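Thermal paste: how often does it need replacing on an office machine?
Plodville Forums > Hardware > Cooling and Noise

kmagsi_parveen
Posted 9 December 2018

I look after the desktops for a small surveying office. They are all the same model, bought as a batch, and they run CAD and point cloud work most of the day. One of them has started throttling. Under full load it reaches 90 degrees within a minute or so and the clock drops. The others level off well below that with the same job.

Fans spin up normally. Filters were cleaned in October. The heatsink fins are clear as far as I can see with a flashlight.

My plan is to pull the cooler, clean off the old paste, and apply new. Two questions. Is it worth doing the whole batch while I have the paste out, and is there a sensible interval for this kind of work? The vendor's manual says nothing on the subject.

Parveen Magsi

prodromos_a
Check the mounting first. If one machine out of an identical batch is hot and the rest are not, age of the paste is a weak explanation, as the paste in all of them is the same age. A spring screw that was never fully seated will give you exactly this. Shipping can do it too, if the cooler is heavy and the case traveled on its side.

Power off, pull the cord, and try each screw by hand. If one turns more than the others you have your answer.

On intervals: I don't use one. I log the temperature at a fixed load when the machine is new, and repeat the test once a year. If the figure has moved by more than a few degrees after cleaning, I open it up. If it hasn't, I leave it alone.

karag_m
I disagree with leaving it alone. Factory paste on business desktops is applied by stencil, it is cheap, and on machines that heat and cool every working day it pumps out toward the edges of the heat spreader. I have opened plenty where the center was nearly bare metal. I repaste at the end of warranty as a matter of course and have never regretted it.

For the batch, do them all. The labor is mostly in getting the side panel off and moving cables, and you will be doing the cleaning anyway.

prodromos_a
Every time you pull a cooler you take a risk the machine did not have before. On AMD sockets of the pin grid type the chip can come out with the heatsink, stuck to it, lever still down. Then you have pins to straighten. I have seen that more often than I have seen paste fail.

What load are you testing at, Michalis? "Nearly bare" on inspection doesn't mean much without a before and after reading in the same room.

karag_m
Stress test, 20 minutes, same room, door closed. Typical gain was six or seven degrees on the older ones. I grant you it was less on machines that sat idle most of the day.

As for stuck chips: run the machine under load until it is warm, shut down, then twist the cooler gently before lifting. Never pull straight up on a cold one.

humaira.n
Some practical notes, as the thread is mostly about whether and not how.

Clean with isopropyl alcohol, 90 percent or better, and a lint-free cloth. Coffee filters work if you have nothing else. Wipe from the outside toward the center so you don't push old paste over the edge. Paste on the board around the socket is usually harmless if it is non-conductive, but it is tedious to remove.

Quantity: a blob the size of a small pea in the middle. On larger heat spreaders use an X. Spreading by hand is fine but gives you more chances to trap air. The pressure of the cooler does the work.

Tighten in a cross pattern, 2 turns at a time, until the screws stop. Don't go one corner all the way down and then the next.

You do not need to take the processor out to change paste. I mention it because people do it anyway to "clean it properly," and on a land grid socket the contacts are in the board and are very easy to bend. Leave the load plate closed and wipe the top of the chip where it sits.

If you ever do have to open the socket, for a swap or a board replacement, the order matters. Lever out from under its catch and up, then the load plate, then lift the chip by its edges only. Going back in, hold it level over the socket, match the notches or the corner triangle, and set it straight down. No sliding and no pressing.
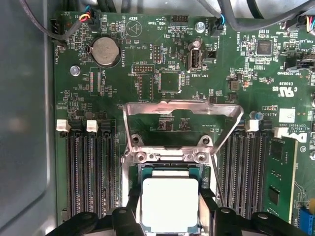 The lever will feel stiff on the way down, and on some boards it creaks. That is normal provided the chip is flat. If it rocks at all before you close the plate, stop, lift it out, and look at the orientation again.

karag_m
Agree with all of that except the pea. I get more even coverage with a thin spread, checked by seating the cooler once and lifting it.

humaira.n
If you lift it to check, you should clean and reapply. Once the two surfaces have been separated you have let air in. So your check costs you a second application each time.

karag_m
I do reapply. Paste is cheap.

d.deligiannis
One thing not covered. Has the hot machine got the same BIOS version and the same power settings as the others? We had one at work that ran hot for weeks and the cause was a board replacement under warranty. The new board came with default power limits and the processor was allowed to draw a good deal more than in its siblings. New paste made no difference at all.

Parveen, compare package power under load as well as temperature. If it reads higher than the rest, the cooler is probably fine and is just being asked to do more.

prodromos_a
Seconded. Temperature alone tells you very little. Same power and higher temperature is a contact or airflow fault. Higher power and higher temperature is settings.

kmagsi_parveen
Thank you all. I stayed late and compared it with the machine on the next desk. Power is the same on both to within a watt or two, and so is the BIOS version. On trying the cooler screws, the one nearest the rear fan took nearly a full turn. The other three were tight.

After that it holds at 78 under the same job and doesn't throttle. The neighbor sits at 71, so there is still a gap.

prodromos_a
The gap is probably the paste. It was squeezed unevenly for years with one corner up, and tightening now won't redistribute it. On that one machine I would repaste.

karag_m
And the others.

prodromos_a
The others are at 71. Leave them.

kmagsi_parveen
I'll do the one this week with alcohol and the pea method, and log the rest at fixed load as suggested. If any of them drift I'll open those too. Does the brand of paste matter at this level? The local shop has only two kinds and one costs three times as much.

humaira.n
Not at 71 degrees. Buy the cheaper one, provided it's non-conductive and the tube isn't old stock. If it comes out of the syringe with clear oil ahead of it, squeeze that part out onto a tissue first.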